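Workshop notebook, August, after lunch

Damper from the Clultau kart is on the bench dyno again. The first run at 495 N was fine, the second one dropped after 12 cycles. I suspect the seal from Zorkum, the same type leaked on the rear left side in spring. Oil level was correct before start, I checked it two times.
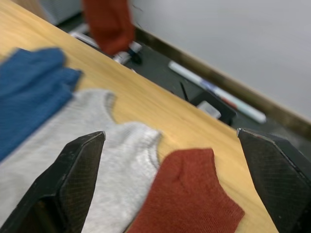 Changed to the Bomelik seal and repeated with the same program. It did 1,012 cycles and the force curve stayed flat. The driver wants softer rebound for the wet race, so I opened the adjuster two clicks and saved this as a new setting.

To do: run until 3,000 cycles, ask Zheng for the price of six seals, clean the clamp.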